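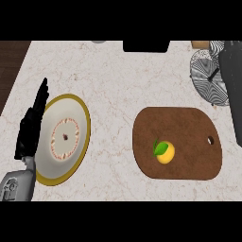 Incidencia 3859
Asunto: la caldera se apaga sola a mitad de la ducha
Abierta por: Gorazd Nikolaidis
Fecha de apertura: 8/30/19
Equipo: caldera mural Plarness, con termostato Grurnen
Prioridad: baja (asignada por el sistema; yo marqué «urgente»)

Descripción del problema

La caldera arranca, calienta el agua con toda normalidad y a los 7 minutos se apaga. En la pantalla sale el código E-323. Si se pulsa el botón de rearme, vuelve a encender y aguanta otros 7 minutos. Para pulsarlo hay que salir de la ducha, cruzar el pasillo y abrir el armario del lavadero, y el armario tiene una puerta que se atasca. Adjunto esta información por si ayuda a revisar la prioridad.

El manual dedica al código E-323 una línea: «Consulte a su servicio técnico». Consulto.

Respuesta de soporte, nivel 1

Estimado cliente: gracias por confiar en Plarness. ¿Ha probado a apagar y encender el equipo?

Respuesta del cliente

El equipo ya se apaga solo. De encenderlo me encargo yo, varias veces por ducha. Si la pregunta es si lo he desenchufado de la corriente, también: diez minutos, con el gas cerrado. Sin cambios.

Respuesta de soporte, nivel 1

Compruebe por favor la presión del circuito. Debe estar entre 1 y 1,5 bar en frío.

Respuesta del cliente

1,2 en frío. Sube a 1,6 con la calefacción puesta, cosa que he tenido que hacer en agosto para poder contestarles. Los vecinos me han visto abrir todas las ventanas y no han preguntado.

Más datos, por adelantarme a las próximas preguntas:
- Pasa solo con agua caliente. Con calefacción no ha saltado ni una vez.
- Pasa en la ducha y en el baño. En la cocina no, aunque tampoco friego 7 minutos seguidos con el grifo abierto.
- Con el termostato Grurnen desconectado pasa exactamente igual.
- El filtro de entrada de agua fría estaba limpio. Ahora está limpio y además gotea un poco.

Respuesta de soporte, nivel 1

Le informamos de que la garantía no cubre la manipulación del filtro. Trasladamos su consulta a nivel 2.

Nota interna (visible para el cliente por error de configuración)

Cliente insistente. Parece que sabe leer un manómetro. Pasar a Stonasthorpe.

Respuesta de soporte, nivel 2 (taller Stonasthorpe)

Buenas. Olvídese del termostato, no tiene nada que ver. El E-323 en este modelo es sobretemperatura en el circuito de agua sanitaria. Puede ser la sonda o puede ser el intercambiador de placas con cal. ¿Qué dureza tiene el agua en su zona? ¿Baja el caudal cuando lleva un rato encendida? Pruebe también a poner la consigna a 42 grados en lugar de la que tenga y dígame si tarda más en saltar.

Respuesta del cliente

La dureza no la sé, pero el hervidor por dentro parece una gruta. El caudal no baja. La consigna estaba a 60, heredada del inquilino anterior. A 42 tarda 19 minutos en saltar. Por primera vez este verano me he aclarado el champú de un tirón.

Respuesta de soporte, nivel 2

Pues es cal, casi seguro. Le mando a Radulović, que hace la ruta de su zona. Que no le venda una caldera nueva.

Parte de visita (Radulović, instalaciones y reparaciones)

Desmontado intercambiador de placas. Muy calcificado en el lado sanitario. Limpieza con desincrustante en circuito cerrado, enjuague y montaje con juntas nuevas. Sonda medida, valores correctos, no se cambia. Sustituida junta del filtro de entrada (goteaba). Prueba de 30 minutos a 48 grados sin bloqueo. Recomendado antical y revisión en noviembre. Recibo n.º 1148.
Observaciones: la puerta del armario se atasca.

Respuesta del cliente

Confirmo que funciona. Cuarenta minutos de ducha ayer, por rigor técnico. Pueden cerrar la incidencia. La junta del filtro la he pagado yo sin protestar.

Estado: cerrada
Motivo de cierre: «El cliente reinició el equipo»

Comentario posterior al cierre (Gorazd Nikolaidis)

Solicito que se corrija el motivo de cierre.

Respuesta automática

Esta incidencia está cerrada y no admite comentarios. Para modificarla, abra una incidencia nueva.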